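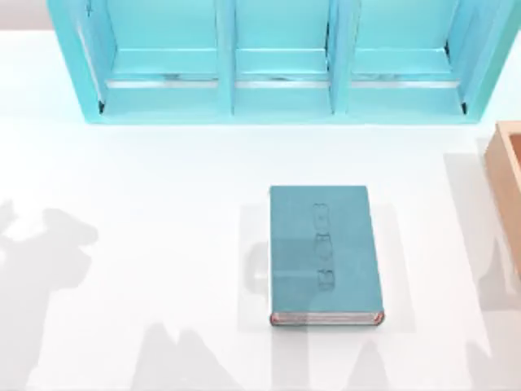 Figure 4-1. Bookshelf task, overhead view, simulated table.

Support > Trerelix Recorder > User Guide > 4. Collecting Demonstrations

Print this page | E-mail this page

4.2 Recording the bookshelf task

Read the whole section before you record. The Gourlay sales sheet says the system can learn a task "from a handful of examples." We have not seen that happen at Bitville or at Flirkonham, and you should plan your week as if it won't.

Before you start

1. Open the simulator and load the bookshelf scene. The overhead view should show the turquoise shelving unit at the top, the book lying flat on the table, and part of the wooden box at the right.

2. Leave shadows turned on. The renderer menu offers a Fast mode that drops them. It does save time, but a policy trained on clean white tabletops tends to get confused later, and the time goes right back out the door.

3. Set the episode limit to 55 seconds. The default is 899, and all it gets you is long stretches of idle arms.

NOTE: The overhead view is not enough to judge a grasp. In many frames the arms are out of view and only their shadows show on the table. Keep the wrist views open in a second window.

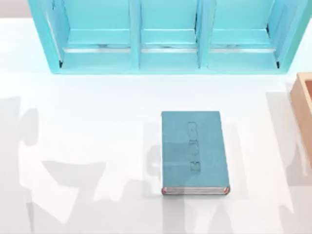 Recording an episode

4. Press Reset, then wait for the status light to turn green. Starting early cuts off the first few joint readings, and the recorder gives no warning when this happens.

5. Bring the arms in slowly and carry out the task from start to finish. If you fumble the book, keep going and recover if you can. A recovery is worth keeping. A long pause while you think is not.

6. Press Stop and mark the episode Good, Recovered, or Bad. Do not rely on the Auto Label button. It checks the final position of the book and nothing else, so a book that was knocked into place gets the same mark as one that was put there.

7. Before the next episode, move the book by hand in the scene editor. The Randomize option shifts it by such a small amount that it may as well be off.

CAUTION: Do not resume a session after a crash. The recorder may pair the old video with new joint data. Discard the open episode and begin a new session.

How many episodes?

The quick start card suggests 2000. We can't find where that number came from, and the October release notes repeat it without a source. Record a small batch, train on it, and watch what fails before you record more of the same. A large set made by one tired operator mostly teaches the system that operator's habits.

The success rate on the dashboard is measured on starting positions taken from your own recordings. Treat it with suspicion — hold back a few positions and test on those.

Last revised February 14, 2025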